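Lilirari Two-Arm Station
Set-up Guide for Visitors and Open Days
Section 6: Running the table demo

Rev. 25/12/2021, Plarville demo floor. Replaces the old two-page sheet, throw that one out.

Read section 5 first (power-up, homing, e-stop check). This section assumes both arms are homed and the hands open and close on command. If not, go back.

6.1 Before the doors open

1. Table brakes on. Push it from the front edge, should not move.
2. Load the demo profile. On the Dudek controller: Profiles > Visit > Table. NOT Table_old. Table_old still has the high lift height and will run out of reach on the left side.
3. Speed limit to 14 percent. The screen lets you go up to 86 but that is for the cell with the fence, not for here.
4. Grip force to 3 for bottles. Softer things see 6.3.
5. Run one empty cycle each arm. Listen. Clicking from the fingers = stop, see section 9.
6. Spare objects in a box within reach of the operator. Lids closed, visitors like to look in.

CAUTION: Operator keeps the e-stop in hand the whole time. Not on the table, not in a pocket.

6.2 Bottle pick

The one most groups see first. Bottles lie flat, caps on. Orange ones work best against the green top, the vision picks them up fast.

1. Lay the bottles on their sides with some space between, a hand width is plenty. Two next to each other is OK if they are parallel.
2. Cap direction does not matter for the pick. It does matter for the hand-over, so if you plan to do 6.4 turn the caps the same way.
3. Put the yellow cardboard down on the left if you want a drop area. Tape the creases. A bit of overhang at the corner is fine.
4. Press Start. Right arm goes first. Let it close fully before you talk over it, people want to watch that part.
5. Arm lifts. Hold is 3 seconds in the Visit profile, then it moves on by itself.
6. Anyone sitting at the table stays at the far side, arms folded or flat on the top, while the arm is moving.
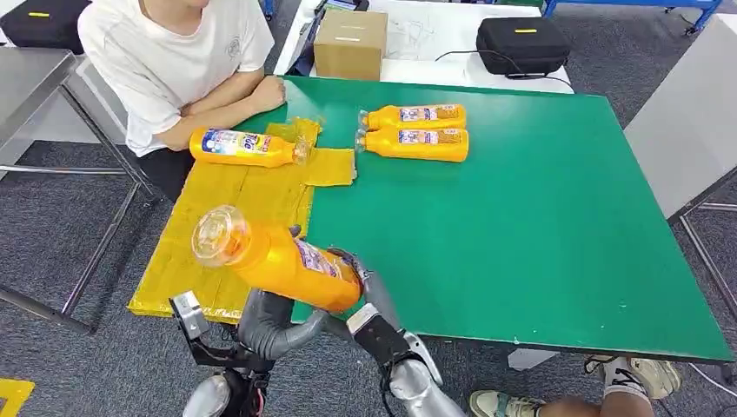
6.3 Large shiny objects

Harder one. Do it second, never first. Glossy surfaces throw reflections back at the camera and the Tarkura vision module can loose the outline, most often on the rounded ends.

1. Dim the spot lamps if you have them. Ceiling light only.
2. Change grip force to 2. Change it back after!! Half the dropped bottles we get are from this.
3. Bring the object in from above and let the fingers come up underneath. Support from below, no pinching.
4. Guide the far end by hand if it sags. Only the operator does this, with the arm paused.
5. Wait for the green tick on the controller before letting go.

Note: if the tick does not come after two tries, skip it and go to 6.4. Don't stand there re-trying with a group waiting.
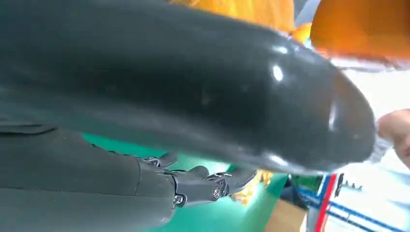

Fig. 6-2. Fingers under the object, wrist camera view.

6.4 Hand-over to a visitor

Adults only, one at a time. Ask first.

1. Visitor stands at the front, feet behind the floor marking. No leaning on the table.
2. Operator selects Hand-over. Speed drops on its own, check that it did.
3. Arm offers the bottle. Visitor takes it by the free end, pulls gently toward themself.
4. Hand opens when it feels the pull. Threshold is 200 on the settings page, leave it alone.
5. Visitor steps back. THEN press Continue.

CAUTION: Loose sleeves, scarfs, lanyards. Tuck in or take off before step 1. Badge lanyards are the usual one, everybody on a visit has one.

6.5 If something goes wrong

Bottle slips out: pause, pick it up yourself, put it back flat, Continue. No need to re-home.

Arm stops half way, amber light: something is in the zone, usualy an elbow. Clear it, Continue.

Arm stops, red light: e-stop or fault. Demo over for this group. Move people back, follow 9.2.

Picks the wrong object: check that nothing else orange is within view on the table. Packaging counts.

Vision slow or frozen: restart Tarkura from the side menu, leave the controller on. Takes a minute or so, good time for questions.

6.6 Between groups

1. Arms to Park.
2. Grip force back to 3. Yes again.
3. Wipe the finger pads, dry cloth only. No spray.
4. Bottles back to start. Check caps are tight.
5. Check the cables behind the table, they creep forward and end up where people walk.
6. Write the run in the log, one line. Faults get the code off the screen too.

Last group in December needs the full shutdown, not Park. See 5.8.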